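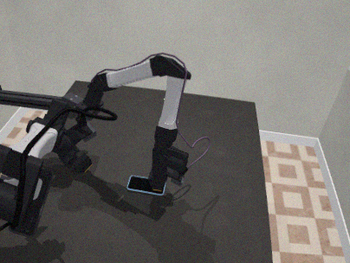

Two-arm sim, phone task, view from above the table

Wrist view vs. fixed view: how do I tell which one the policy is using?
Posted by inow_bench, 2023-07-26

I am training an imitation policy in simulation for a two-arm robot that has to grasp a phone lying flat on a dark table. The policy gets fixed camera views and wrist views. Training set is 540 scripted demonstrations, evaluation is 40 rollouts per checkpoint with phone position and heading randomized.

With all views on, success is fine. If I replace the wrist views with a constant gray image at test time, success drops to almost nothing. If I do the same to the fixed views, it drops only a little. I want to report that the policy relies on the wrist views for the final approach. A labmate objects that a gray image is out of distribution and the drop proves nothing. Is there an accepted way to do this? Changing the architecture is not an option at this stage. The encoders are separate per view and the features are concatenated before the action head.

One more detail: the phone has a black screen and the table is dark charcoal, so in most views the light blue edge is the only strong contrast on the target.

zernotik_user

Your labmate is right about the gray image. An encoder that never saw a constant input will return features the action head never saw either, and the failure you measure is partly that. Options, in order of cost:

1. Swap instead of blank. Feed the wrist view from a different rollout at the same time step. Every image is then in distribution and only the pairing is wrong. If the arm goes to the place implied by the swapped view, you have much stronger evidence than a success rate.
2. Retrain with view dropout, using a learned token for the missing view, then repeat your test. This answers a slightly different question, as the policy has been trained to cope.
3. Train single-view policies as baselines.

Log the final gripper offset relative to the phone, in the phone's own coordinates, and plot it per condition. Success is too coarse at 40 rollouts. A difference of 2 successes is noise.

Also check the other arm's wrist view before you lump the wrist views together. It can contain a lot of information on the working arm.

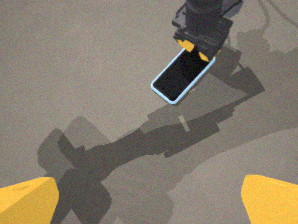
aidoo44 disagrees with the order of that list and would run the single-view baselines first, on the grounds that a swap test only means something once you know each view is enough to solve the task by itself. If the fixed view alone cannot place the fingertips, the swap result is already decided.

That is a fair point for the report, less so for debugging. The swap needs no training and can be done on the checkpoint you have. For the same reason I would keep the random seeds for phone pose identical across all conditions and compare rollout by rollout.

On contrast: render a second evaluation set with the case color changed to something close to the table. If the policy fails with all views intact, it has learned the edge color, and your claim should be worded to say so. Shadows are worth a separate run. With a fixed light, the arm's shadow on the table moves with the arm and gives the fixed view a height cue that may not exist on hardware.

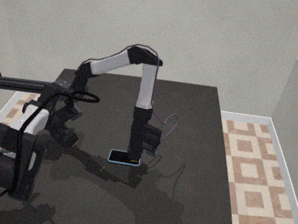
jaller_sim: Shadows off made a bigger difference for me than any camera change. Same kind of setup, fixed light, and the policy closed the fingers too high once they were gone. Randomize light direction in the demos and it mostly goes away.

inow_bench

Thanks. Ran the swap on the existing checkpoint. When the wrist views are swapped, the first part of the reach is still aimed at the true phone position, then the gripper drifts during the descent. When the fixed views are swapped, it starts toward the wrong place and partly corrects. So both are used, at different stages, and the gray-image test hid that. Will add the baselines and the shadow run before I write it up. Offsets are being logged in the phone coordinates now.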